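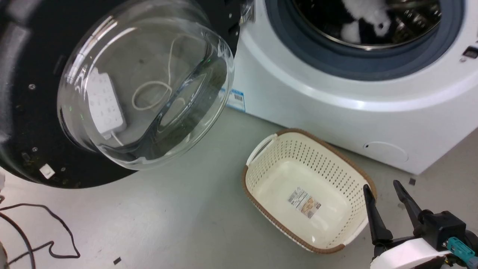
The open door of a front-loading washing machine.

Let the cook go to orbit
By Imogen Nuttall

My grandmother had a theory that you could tell everything about a household from who was allowed to complain in it. I have been thinking of her a good deal this month, while reading the crew announcement for the Motosness research flights, because it seems to me that space agencies have never quite worked out who is allowed to complain.

The four people chosen are wonderful, and I want to say so before I start grumbling. Two are pilots, one is a physician and one is a geologist who has spent more winters on the ice than I have spent weekends at the beach. I would trust any of them with my life, and probably with my car. They came through a field of 474 applicants, and I have no doubt that every one of them earned the seat.

But go down the list of experiments they will be running (I did, on Sunday, with a pot of tea and my feet up) and you find that 70 percent of the crew's working hours go to things like keeping plants alive, testing fabrics, fixing meals, sleeping badly and writing down how badly they slept. It is housekeeping, very difficult and very expensive housekeeping, done in a place where water won't stay in a cup. And we keep giving it to people we picked because they are good at emergencies!

I taught high school physics in Condombridge for a long time, and the students who did the best lab work were seldom the quick, brave ones. They were the fussy ones. They were the ones who came up to my desk to say the balance was drifting, or that the beaker smelled funny, and stood there until I came and looked. A person who has been trained for years to put up with discomfort and carry on will, bless them, put up with discomfort and carry on, and the drifting balance never makes it into the report.

So I would like to see one seat in each crew set aside for somebody fussy. A cook from a busy kitchen would do nicely, or a hospital laundry manager, or a textile person. The team behind the Diệp greenhouse study asked for something close to this when they wanted a working vegetable grower aboard, and they were told that the training would take too long. Eight months, the Estach newsletter said. I have waited longer than that for a sofa.

I know the argument on the other side. When a valve sticks, you want a crew that can all do each other's jobs, and a capsule with room for four has no room for a passenger. That is a fair worry and I don't wave it off. Still, the flight lasts six months, and most of those days will be ordinary ones, full of crumbs and damp towels and seedlings leaning the wrong way. I would like somebody up there who minds.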